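Pantry Tubs: A Gallery for People Who Don't Believe in Pantry Tubs

I have been told for years that a clear plastic tub will fix a snack shelf. The sort of people who tell you this usually have three snacks. I have doubts, and I have a cupboard, and between the two I ended up keeping a page about it. Two pictures first, then the grumbling.
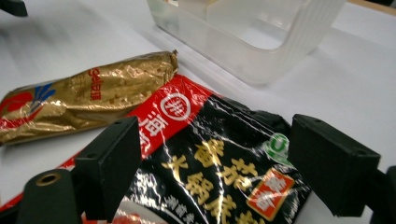
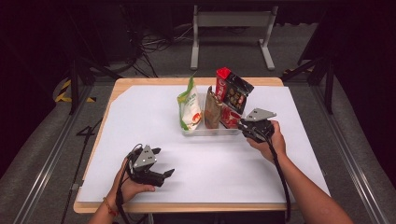

Clurnura, Aug 16, 2022

Packets and a tub on a white tabletop, both times. Some notes on each, and then on the tubs in general.

First picture: the gold sausage and the hot pot seasoning. I will admit the foil looks good. It also takes up a silly amount of room for what it is, lying at a slant like that with its twisted end sticking out. Put one of these in a tub and it either rolls to the bottom or leans on everything else. Fatemeh Akbari keeps hers in the door of the fridge, end up, and I think she has the better idea.

The seasoning is tomato, if I'm reading the big yellow characters right. Glossy sachets are my main complaint with the whole tub business. They slump. You stand one up, you turn away to get the next one, and it has slid down flat with its name facing the floor. The tub behind it is the frosted kind, and I don't see the point of a see-through box that you can only half see through.

Second picture: three in the tray, side by side. White and green pouch on the left, brown paper bag in the middle, red and black package on the right. Fine. It looks tidy and I'm not going to pretend otherwise. But look at the one on the right, already leaning back, and the paper bag has a bit of a tilt to it too. Three packages is an easy load for any tray. Show me nine, with one of them open and held shut with a clothespin.

The brown bag is the one I'd keep an eye on. A tall paper bag with a folded top takes up the same space full or nearly empty, so you never know you're out. Nasrin Zarei writes the name and the month on the fold in marker. Mine still has one marked January, and I'm not opening it to find out.

About the tubs themselves. Atent sells a set with lids and Rander sells a set without, and I have owned both. The lids went into a drawer by the end of the first week and have stayed there. The Rander ones are fine if your shelf is deep enough, and mine isn't, so the front inch hangs over the edge. Hooman Ahmadpour measured for his before buying, 314 millimeters front to back, and still had to take the cupboard door off to get them in. He says he'd do it again. I didn't ask why.

What I will give the tub people: crumbs. When a bag splits, you wash one box and leave the shelf alone. That has happened to me twice and both times I was glad of it. I'd still say a shoebox does most of the same work, and Kibet Makori has used shoeboxes for as long as I've known him – his cupboard is no worse than anyone's.

A few people have written in to say I should sort by height, or by color, or by how soon it gets eaten. I tried height. It lasted until the next grocery bag came in. Color I refuse to try. Sorting by how soon it gets eaten puts everything in the front row, at least at my house.

If you have a tub with more than 60 days of regular use behind it and the packets are still standing, send a picture and I'll put it up with the others. No freshly filled ones, please. I have plenty of those.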